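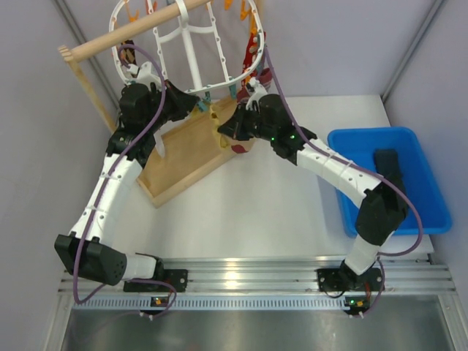 Drasincombe, agosto

Latuheru abre las inscripciones de sus talleres de bombones y regalos hechos a mano

La chocolatería y escuela de repostería Latuheru estrena este mes un programa de talleres para quienes quieren regalar algo salido de su propia cocina. ¡Y tenemos muchísimas ganas de empezar! Las clases se darán en nuestro obrador de Drasincombe, con grupos de 40 personas como máximo, y están abiertas a cualquiera que sepa encender un fogón.

El programa lo ha preparado Tamara Polishchuk, maestra chocolatera de la casa, junto con la pastelera Hanna Sydorenko. Empieza por el atemperado del chocolate negro, sigue con trufas de avellana, cortezas con fruta seca y caramelos blandos de mantequilla, y termina con una sesión entera dedicada a cajas, papeles y lazos (que a muchos nos cuesta más que la propia trufa). Cada participante se lleva a casa 300 gramos de bombones y el cuadernillo de recetas.

«La primera vez que atemperé chocolate me salió gris y lleno de manchas, y aun así mi madre se lo comió encantada», cuenta Polishchuk. «Quiero que la gente pierda el miedo, que se manche las manos y que vuelva a casa con una caja preciosa bajo el brazo».

Durante la primavera organizamos una convocatoria de recetas familiares y recibimos 347, muchas escritas a mano y alguna con huellas de cacao en las esquinas. La ganadora es un turrón blando de jengibre y naranja enviado por Ailsa Gunn, vecina de Genalbridge, que lo prepara cada invierno para sus compañeros de coro. Lo haremos en clase tal como ella lo escribió, con la naranja rallada al final y sin colar.

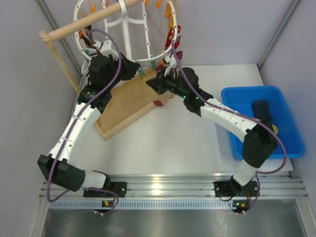
Los dos brazos robóticos sobre su raíl, con un tendedero circular de pinzas.

El programa incluye también 2 sesiones para familias, los sábados por la mañana, con recetas sin horno: piruletas de chocolate, fresas bañadas y galletas decoradas. Los niños a partir de seis años pueden asistir acompañados de un adulto — abuelos y tías incluidos, por supuesto. Hay versiones sin frutos secos y sin leche de casi todas las recetas; basta con indicarlo al reservar.

Raed Awad, director de Latuheru, está feliz con la acogida: «Nos paran por la calle para preguntarnos cuándo empezamos. Da gusto ver tanta ilusión por algo tan sencillo como hacerle un dulce a alguien».

La inscripción se abre el lunes a las diez de la mañana, en el mostrador de la tienda y por teléfono. El precio incluye ingredientes, delantal y cajas de regalo.

Contacto para prensa: Brittany Hawthorne, comunicación, Latuheru, Drasincombe.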